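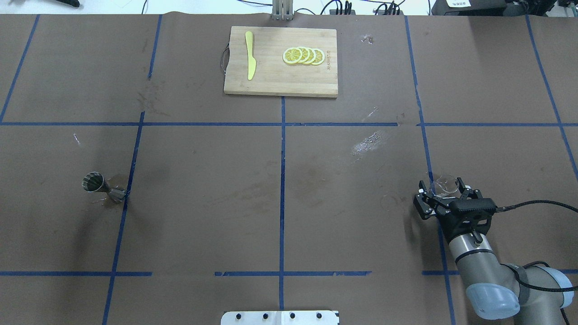

Lemons, board, glass in the gripper. Jigger on its side.

November, day 3 of the Plesik trial. Tired, writing fast before bed.

Bar kit from Harkov is what we're reviewing, the drinks package, two arms plus their software. Asking price for the software alone is 822 a month and I still can't decide. Setup guide is decent up to page 9 or so then falls apart. Half the menus named one thing in the book and another on the pendant. Wrote to Sequeira about it, they're the reseller, got an auto reply with ticket 232 in it. Great.

Clear glass is my worry. Barely shows up on brown paper even to me. Asked for colored cups in the order and they never came, so clear it is. Must ask Mirnden what they used when they had the kit, they kept it 2 months and sent it back, wich says somthing.

Liked: the grippers. Solid, no fuss swapping fingers. Liked the toy knife too, sensible. Did not like the cable routing, they want clips and the box has none.
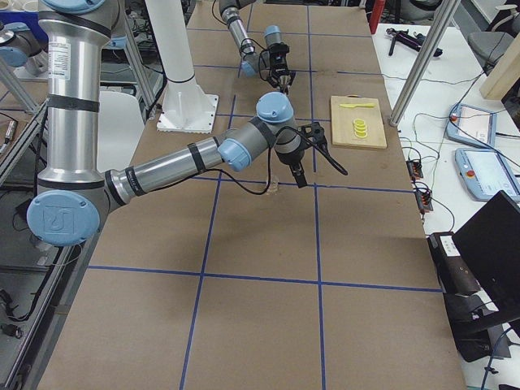 Would I pay for it out of my own budget?
Only the arms and grippers, and I'd want the software price cut in half first.

Tomorrow: new paper, call Sequeira before lunch, start the write up. Buy more blue tape.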